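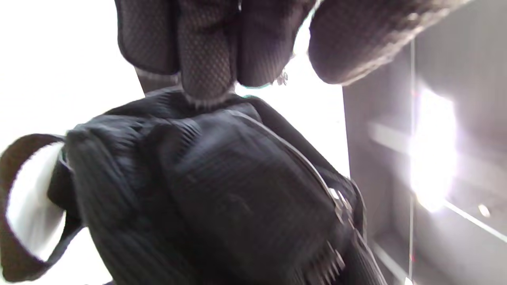
About Kendale Bag Repair

Home / Drop-off / Prices / About us / Contact

We fix bags. Backpacks, duffels, school bags, padded camera bags, diaper bags, the big soft ones with too many pockets. Straps, zippers, piping, linings, buckles. Been at it since Faisal Mengal had one sewing machine and a folding table in the back of his uncle's shoe shop. Now it's a proper shop on Ansari Street, two doors up from the bakery, with a counter and a bell that sometimes works.

Last year 1377 bags came through. Most of them black. Please put your name on yours.

Who's here

Faisal Mengal - owner, heavy machine, anything leather. Does the quotes. If he says it can't be fixed, ask Waqas.

Waqas Kiani - straps and padding. Backpacks mainly. Also the person who answers the phone, when the phone gets answered. Email is better.

Zarmeena Tanoli - zippers, linings, hand finishing. Ran the alterations counter at Niselden Cleaners before she came to us. Teaches the evening class (see below).

Jaqueline Barrera - front counter, tickets, pickups. Will text you when its ready. Will text you again if you forget.

What we do most

Zippers. Full replacement or just the slider, a new slider is a lot cheaper so we try that first.

Shoulder straps that have come away at the top seam. We open the panel, put webbing behind it and stitch it back down in a box. Grab handles the same way.

Piping. That raised cord that runs round the edge of a panel. It wears through at the corners and then the corner goes. Bring it in when you first see the cord, not six months after.

Soft padded bags with ribbed or corded fabric. We get asked about these a lot. Yes we do them. The ridges have to line up or the patch shows, so it takes longer. We keep end-of-roll pieces in black, charcoal and navy, and we'll send you a photo of the match before anybody cuts anything.

Rings, clips and small metal parts. Usually while you wait. Drawer by the till, have a look through.

What we don't do

Hard suitcases. Wheels. Tents (sorry, we tried it, the shop is too small). Anything that's still full. Empty the pockets please, all of them, the little one inside too.

How long

Small stuff, same day if you're here before 10 am. Most jobs take 11 days. August and early September are slower, everyone's school bag at once. Rush jobs: ask, we'll say yes or no right away.

Unclaimed bags are held for 58 days after the second text. After that they get cleaned up and go to the Wirik school drive, which took 894 bags from us and other shops in its first few years and is always short of the small sizes.

Evening class

Zarmeena runs a mending class at the shop, 6:30 pm, around two hours. Bring your own bag and a seam ripper if you've got one. You'll do a strap re-stitch and a zipper slider. Needles, thread and tea are on us. Six seats so sign up at the counter, Jaqueline keeps the list. No class in February, Zarmeena's away.

Guarantee

Our stitching, one year. If our seam opens bring it back with the ticket and we do it over, no charge. If the fabric next to the seam goes thats a new job, but we'll be fair about it.

Finding us

Ansari Street, green door, ring the bell and then knock. Parking behind the bakery after 4 pm. Bus stops right accross the road.

Prices are on the Prices page, updated when Faisal remembers.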